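Game night finds: the Brumska cup
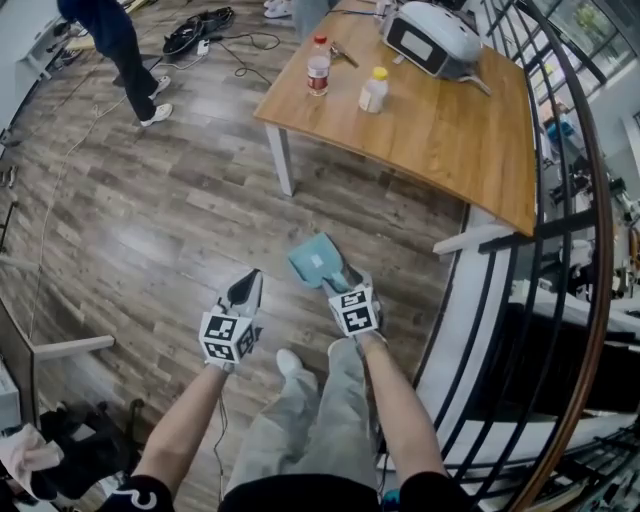
I finally got my hands on the Brumska leather dice cup, and wow, what a sound! It's lined with felt, so 30 rolls into a game the neighbors still love us. We played Zivell until midnight on a table like the one with the honey-colored top and white metal legs, and the dice stopped nicely every time. Efraín Ospina won with a score of 56 (again!!). Next up I want to try the smaller cup in green, if the shop gets more in.

Feb 27, 2022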